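Demonstration Work and the Packing Hall: Questions from Staff

Fenero is bringing robot arms into the Bundamar packing hall. Some of the work of preparing them is done by our own people, using hand-held grippers at a table. The questions below came in through supervisors, the suggestion box and the two shift meetings in August. Questions about pay grades have been moved to the end.

What is being automated?

Small-item sorting and kit filling on the first two lines. These are the jobs where one person picks small parts out of bins and puts them into cups or trays for most of a shift. Receiving, forklift work, quality checks and custom orders are not part of the plan.

Why do the robots need people to show them anything?

The arms are supplied by Vekik. They can be programmed the old way, one position at a time, but our parts arrive in every direction and the kits change often. Vekik's system learns from recordings of people doing the task. A person holds a gripper in each hand and does the work with those instead of fingers, and the recordings are used to train the software. The target for the first kit is 3,000 recordings.

What does a session look like?

You stand at a small table with one gripper in each hand. The task is set on a card: move an item, put something into a cup or take it out, pass a part from one hand to the other. You do it, put things back, and do it again.
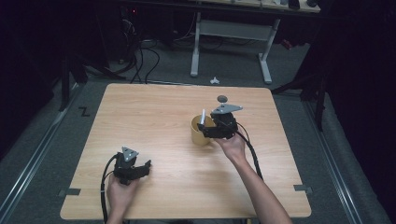
Most people need one session before the grippers stop feeling clumsy. You can't feel the part the way you can with your fingers, so you learn to watch the jaws. Go at a steady pace. Slow and even recordings are more useful to the software than fast ones with bumps in them, and there is no quota per person.

How long is a session?

Recording runs in blocks of 20 minutes with a break after each one. Nobody does more than four blocks in a shift. The rest of the shift is spent on your normal line or on checking recordings at a desk.

Are the grippers heavy?

They are light at first and less so by the end of a block. If your wrist or forearm gets sore, stop and tell the session lead. Stopping early counts as a full block for pay. People with a wrist or shoulder restriction on file should talk to the health office before signing up.

Who can sign up?

Anyone with at least six months in the packing hall. You don't need computer skills. Training takes half a shift and is paid at your normal rate. Places are shared between day and evening shift, and the sign-up sheet is outside the supervisors' office.

Am I being filmed?

The recordings cover the table and your hands. They can also include your forearms and parts of the room around the table. Sound is not kept. The recordings are labeled with a session number, and the list that connects numbers to names stays in the personnel office. It is not sent to Vekik. Supervisors do not use the recordings to judge anyone's speed or skill.

You can ask for a session to be deleted within 30 days. After that it may already have been used in training and we can't promise to pull it back out.

What if I make a mistake during a recording?

Finish the move if you can, then say so. The session lead marks it. Dropped parts and missed grabs are kept in a separate folder – Vekik wants some of those too. Please don't drop things on purpose to help fill it.

Who looks after the equipment?

The session lead checks the grippers before the first block of each shift. Users are asked to look at the fingers as well: the pads on both sides, the screws, and the joints where the finger links turn. Report a pad that is coming away, even if it still grips. Don't glue it or tape it yourself. Maintenance has spare pads and changing a pair is a short job.

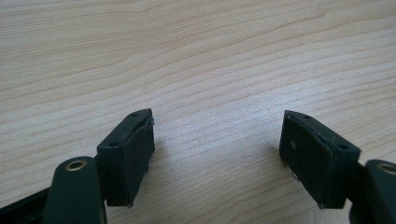 The two gripper fingers and their pads, with the tabletop between them.

Clean the pads with a dry cloth only. Hand cleaner and solvent wipes leave a film.

Will jobs be lost?

The company has agreed in writing that no permanent employee in the packing hall will be laid off as a result of this project. The agreement runs until the end of next year and will be looked at again before then. It does not cover agency staff, and we expect to use fewer agency hours on the two lines once the arms are running. We would prefer that people hear that from us now.

What will people on those lines do instead?

Each arm needs someone nearby to refill bins, clear jams and take over when a kit changes. One person will look after two arms. The others will be offered places in custom orders or returns, where we have been short for a long time. You will be asked for your preference, and length of service decides if too many people want the same place.

Has this been done anywhere else in the company?

Yes, at the Srisuk site, on one line. The arms there were slower than people for the first months and still hand over some parts they can't pick. Staff said the worst part was the early period, when the arm stopped often and they had to walk back and forth to restart it. We have placed the bins closer together for that reason.

Does demonstration work change my pay?

You keep your current grade and get the skills supplement for every shift in which you record. Line attendants for the arms will be one grade up. The supplement is shown on a separate line of your pay slip, and questions about it go to the personnel office, open until 4 p.m.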